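# Sweeping lessons, week whatever this is

May 11, 2019
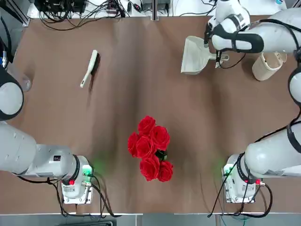

I promised a few of you an update on the Patwary project back in March, and then I got completely absorbed in it and forgot that promising things on a blog means you have to write them down at some point. So, hello again! Pour yourself something, because I'm going to ramble.

For anyone new, Patwary is my name for a long and rather silly goal, which is to teach a pair of robot arms to tidy up a table. I rent bench time at Kistlow, the shared workshop across the river, and I drive both arms by remote control while the computer records everything I do. Later on the recordings go into the training software, and the arms try to do the same job without me. That's the idea, anyway. I would like 1,000 good recordings before the summer is over, and as of last night I have 87.

Sweeping is so much harder than I expected. You and I pick up a dustpan and never think about it (I've been doing it since I was small enough to be bribed with cookies), but try doing it through a set of controllers and you find out how much your wrists were taking care of for you. The pan has to come down flat, or as near flat as you can manage, and the front lip has to meet the table before the brush starts moving. If you're even a little high, everything you push goes straight underneath. My first 11 tries were all like that, and I threw every one of them out.

What has helped most is doing things in a fixed order. I take the pan first, by the handle, with the right arm, and hold it over the table while I work out where the brush is. Only then do I bring the left arm in. I used to grab both at once because it felt quicker, and I ended up watching neither of them properly! The brush has a long, slim handle, and I like to leave it lying at an angle, because when it's perfectly straight I get lazy and repeat the same reach over and over. The software learns from whatever you give it, lazy habits included.

I've also been mixing up what sits on the table. Crumbs and paper scraps are the obvious choices, but I wanted a few bigger, lumpier things too, and red roses are wonderful for it. They're easy to spot against the brown cover, and a whole little bunch has to be nudged along gently. Push too hard and it rolls off to one side, and then you're chasing it with a brush while the pan hangs there waiting.

The cover itself is my current headache. It creases, and the edge of the pan catches on the creases. I smoothed it out again on Thursday and was very pleased with myself for around ten minutes. I may try the heavier one from Runen next, if I can bring myself to pay the shipping.

My shoulders are sore, my tea is always cold, and I'm having a lovely time. Next up is emptying the pan into the bin without scattering everything, which I've managed exactly twice so far.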